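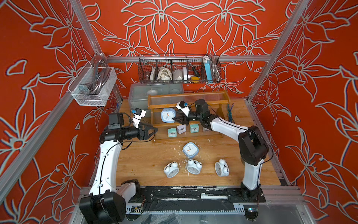
### 4.2 Where the Turnlow policy falls short

We doubt the headline result. The two arms sort clocks by colour onto a two-tier shelf, and the Brasdale score credits any clock left near it. Under our stricter rule, two of the three claimed gains vanish.

The wrist view is a further worry. Fast sweeps blur it badly, and labels drawn from such views are weak evidence.
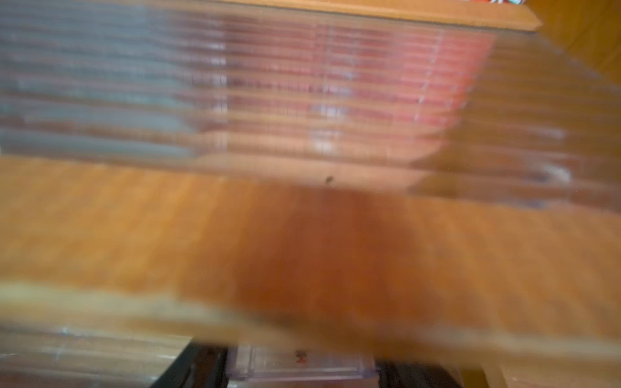 ### 4.3 Fixed view

We rescored from the fixed camera only.

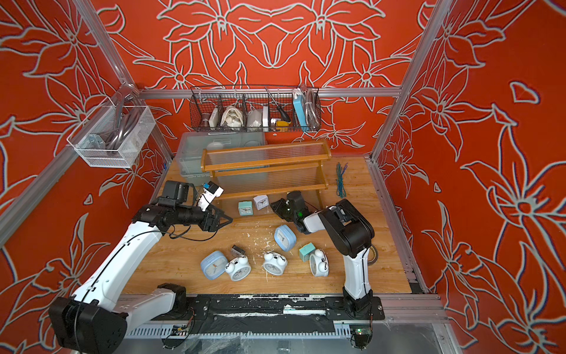

**Figure 3.** Both arms at work, with clocks on the table and at the shelf.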